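Home Guides Shift Leads Tools Contact

How to hand over a packing bench to a robot arm and keep your crew

Start with the job list. At Cindivow we wrote down what a packer does in a shift, and the arm could take one line of it: putting jars in trays. Hiba Azar, who had done that line for years, was asked to teach it. Pay her for this. We were slow to, and she was right to bring it up.

Next, set a modest target. Ours was 288 trays a shift. The sales deck said 1,122, presumably on a planet without lids.

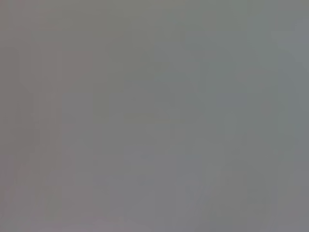
Then decide who may stop the arm. The answer is everyone on the floor, with no form to fill in. We had a form for most of March. It had 12 boxes.

Last, rewrite the job titles before the rumor mill does it for you. Hiba is now a cell lead, with a raise and a louder radio. Eyerusalem Bogale moved to returns, which she asked for, and keeps the stop log. It's at 151 entries. Read it every morning, before the coffee if you can stand it.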